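3.2 Preparation of the samples and serving conditions

Four stouts were used in the blind tasting. Two were commercial dry stouts bought in cans from the same shop in Siltham, one was an oatmeal stout from the Říha brewery, and one was a sweet stout brewed to our own recipe at Wollgate. All cans and bottles were stored upright in the dark at 45 °F and opened no more than 14 minutes before serving. Samples were poured into opaque cups with lids so that color could not influence the ratings. A pale lager was added as a fifth sample, and the tasters were not told of it.

Each of the 115 tasters received the five samples in a different order, drawn from a list prepared before the first session. They rated heaviness, sweetness, bitterness and roast flavor on a line scale with no numbers printed on it. Water and plain crackers were provided between samples. Tasters were asked to wait until the previous flavor had faded, but the waiting time was left to them.

A second group of sessions was held in November with the same beers and no lids. The tasters could see the color of the beer and the head. The two groups did not overlap, and the comparison reported in Section 4 is therefore between groups and not within them.
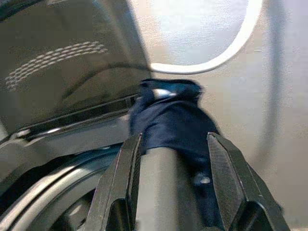 Figure 3. Gripper fingers with textured inner faces and a smooth gray cylindrical part between them.

Density was measured on degassed beer at 68 °F. Alcohol content was taken from the label for the commercial beers and calculated from original and final gravity for our own. We did not correct the label values, although earlier work on small breweries (Kuruc and Musovis, in preparation) suggests that they can drift between batches. Dissolved gas was not measured. This is a weakness, as the nitrogen used in some canned stouts changes the feel of the beer in the mouth and may affect ratings of heaviness more than density does.

Ratings were read from the paper sheets by two people working separately. Where the two readings differed by more than two millimeters the sheet was read again. The 115 sheets from the first group gave 2300 ratings in all, of which 2000 were kept for the main analysis – the lager and any sheet with a missing mark were treated separately, as set out in the appendix. Data entry was closed on 12/29/23.

Before the tasting, every person filled in a short form on how often they drank stout and what they expected of it. The question on expected strength was placed last, after a version tested by Ludmila Kuruc showed that asking it first changed the answers to the others. Responses were grouped as "weaker than lager", "the same" or "stronger". People who left the question blank were kept in the sample but not in the comparison of expected and rated heaviness.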